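登壇メモ「机の上を白くしておく話」

2025年4月11日 勉強会用 持ち時間は質疑込みで長め。早口にならないこと!

(最初のあいさつ。水を一口飲んでから)

こんにちは、今日は机の話をします。机といっても買い物の話じゃなくて、机の上に何を置いて何を置かないか、それだけの話です。タイトルを見て「片付け術かな」と思って来てくださった方、だいたい合ってます。

私はトルコム(Tolcombe)という小さな作業場で、細かいものの仕分けと箱詰めをずっとやってきました。部品とか、修理で預かった小物とか、名前のよくわからない黒い箱とか。で、この黒い箱というやつが今日の主役みたいなものです。

(ここで手を挙げてもらう)

自分の机の上に、いま「これ何だっけ」というものが一つでもある方、いますか。……ありがとうございます。たぶんほぼ全員挙がるはず。挙がらなかったら「皆さん優秀ですね」と言って先へ進む。

前の作業台の話を少しします。木目の濃い、見た目はすごくかっこいい台だったんです。私が選びました(ここ自虐っぽく)。ところがその上に黒いものを置くと、ほんとうに見えない。黒いねじ、黒いキャップ、黒い小箱、全部溶けます。夕方になるとさらに溶ける。手で台の上をなでて探す、という情けない動作を毎日やっていました。

一度、預かりものの小箱が見当たらなくなって、棚も引き出しも床も全部見て、結局、台の上の、目の前にあったことがあります。あのときの脱力感といったらなかったです。イムレ・ジェーリ(Imre Győri)さんが隣で黙ってお茶をいれてくれました。笑わなかったのが逆につらかった。

(間をとる)

それで台を白くしました。初めは嫌だったんですよ、白い台って。汚れが目立つし、なんだか病院みたいだし。でも三日で慣れました。目立つ汚れは拭くからきれいになるし、小さいものを落としてもすぐわかる。

あと、影ですね。白い面だと影がやわらかく出るので、ものが台にぴったり付いているのか、ちょっと浮いているのかが目でわかるんです。これは黒っぽい台のころにはまったく気がつかなかったことで、個人的にはいちばんうれしかったところ。

(スライドを出す。しばらく黙って見てもらう) 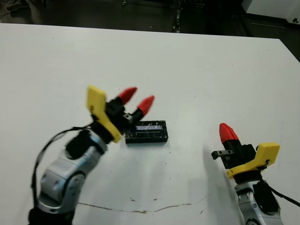

スライド4:白い台と、平らに置いた黒い四角いもの

まず見てほしいのは黒い四角いものです。表面がざらっとした感じで、ふちが立っていて、小さなトレーか箱のように見えますよね。上半分には青白い四角い部分があって、画面のようにもラベルのようにも見えます。私はこういうものを見ると、つい「画面だ」と決めつけたくなるんですけど、決めつけると仕分けは失敗します。画面だと思って柔らかい布の箱に入れたらただのラベルだった、くらいなら笑い話で済むんですが、逆は困る。ラベルだと思って上に重いものを積んだら、もう謝りに行くしかないです。

なので私の決まりは「わからないうちは、画面だと思って扱う」。下手に賢くならない。これだけでかなり事故が減りました。

(ここで客席の左側も見る。前回ずっと右しか見ていなかったと言われた)

で、白い台にした次にやったのが、平らに置く、ということです。立てかけない、重ねない、斜めにしない。当たり前に聞こえるでしょう? でも忙しいとすぐ立てかけるんですよ、場所を取らないから。立てかけたものは倒れます。倒れると隣のものも倒れて、そこで気持ちも一緒に倒れる(ここ、ウケなくても気にしない)。

ふちのあるものは特にそうで、浅い箱みたいな形をしていると人間はそこに何か入れたくなるんです。クリップとか、輪ゴムとか。フマイラ・ナクヴィ(Humaira Naqvi)さんなんて、預かりものの上にのど飴を置いたことがあります。本人の了解は取ってあるので話して大丈夫。ついでに、その飴を食べたのは私です。

「仮置きの仮置き」は禁止にしました。トレーに見えるものの中には何も入れない。トレーかどうかは、調べてから決める。

(数字の話。ここは短く)

記録の話もちょっとだけ。去年の6月に棚の中身を全部出して、一つずつ白い台に置いて札をつけました。全部で450点。そのうち439点は何なのかすぐわかって、残った11点が「これ何だっけ」でした。十一個なら少ないと思うでしょう。ところがこの11点に、439点ぶんと同じくらいの時間がかかりました。体感ですけどね、測ってはいないです。

札の番号は通しで振っていて、そのとき最後に書いたのが2508番。途中の番号がずいぶん飛んでいるのは、昔の私が気分で飛ばしたからです。きれいな番号にしたくなる気持ち、わかる人にはわかると思う。やめたほうがいいです。

(ドレリッツの棚の話は時間があれば。なければ飛ばす)

ドレリッツ(Drellitz)の作業場を見せてもらったときは、台の右側に手前から奥まで何も置かない細い帯をつくっていました。そこへ来たものは必ずその日のうちに行き先を決めるんだそうです。真似しました。二週間でその帯に私のマグカップが住みつきました。いまは帯に青いテープを貼って、マグカップ立入禁止と書いてあります。効き目は半分くらいかな。

(まとめっぽくしない。やることだけ言う)

帰ってから試すなら、台を買い替えなくていいです。白い紙でも、白いシートでも、大きめのを一枚敷いてみてください。そこに「何だっけ」を一つだけ、平らに置く。周りのものはどける。名前がわかったら札をつけて、箱に入れて、次の一つを置く。一度にいっぱい並べると、また溶けます。

布は避けたほうがいいかも。ざらざらした面のものは毛羽がつくので、あとで取るのが面倒です。私は毛羽取りで一晩つぶしました。

(質疑。出そうな質問と答え)

・白いものはどうするの? → グレーのシートを一枚持っています。白いキャップは白い台で見事に消えます。これは必ず聞かれる。

・札は何で書く? → 鉛筆。ペンだと番号を間違えたときに落ち込むので。

・片付いた状態はどれくらい続く? → 正直に、四日、と答える。

終わったら後ろの机に見本の札を置いてあるので、持って帰ってもらう。鉛筆は回収!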